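Two-Arm Bench at the Carcombe Workshop: Progress Notes

Posted Saturday in Builds

Work on the shared bench at Carcombe has now reached the stage at which both arms may be operated during the same session. The project, entered in the workshop register under the name Skarkimlow, was begun in July by Azadeh Hashemi and the present writer. Members have asked for a written account of its status, and the following notes are offered for that purpose.

The tabletop was refinished in matte dark gray before the second arm was mounted. The earlier surface reflected the overhead lights into the wrist cameras, and a good deal of time was lost to it. The objects used for trials are ordinary ones: a shallow white tray, a cardboard box, a bottle and a small wooden drawer unit. Each is set out by hand at the start of a trial, and its position is varied between runs.

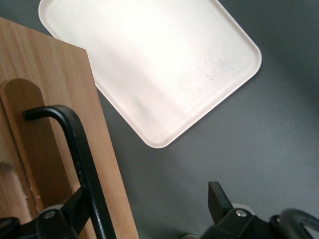 The fingers were fitted by Siyabonga Van der Merwe, who also prepared the bracket drawings. Members wishing to consult these will find them in the Hosten folder on the workshop computer. The bolts are to be checked before each session and tightened by hand only. One thread was stripped in the first month through the use of a powered driver, and a replacement part had to be ordered.

To date the log contains 1,510 trials, of which 1,234 have been accepted for use. The remainder were set aside, for the most part because a cable had snagged or a camera had dropped its connection. Of the accepted trials, 599 concern the box alone. It is a more demanding object than the tray when stood on end, as a slight touch from either finger will tip it.

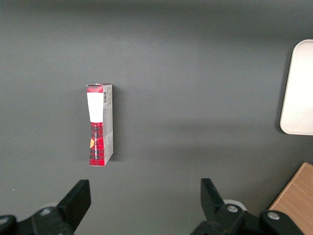
Grasp height is at present set by hand for each object. A revised routine, which Ms. Hashemi has named Ranasinghe, is intended to set it from the wrist view, and it will be tried on the box first. The drawers will follow at a later date. Their bar handles call for an approach from the side, and the present limits on wrist rotation do not allow for this at every position of the unit.

The cabling remains the weakest part of the installation. Cables have been led behind the bases wherever possible, but a permanent channel along the rear of the table has yet to be cut. Until that work is finished, members are asked to keep both arms at reduced speed and to have 2 persons present whenever the power is on.
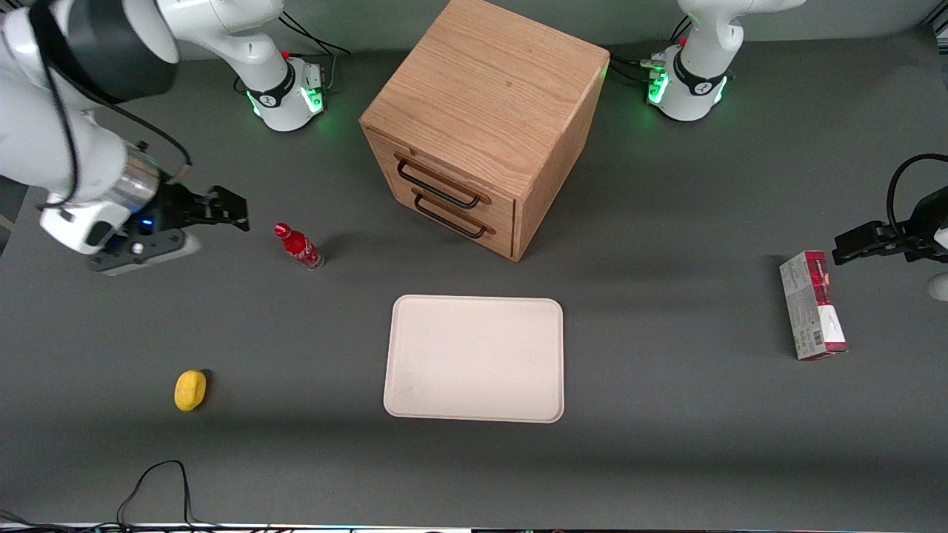 The bench with both arms powered, drawer unit at the center top of the table.

Comments and corrections to the wiring list may be left under this post or in the notebook beside the bench.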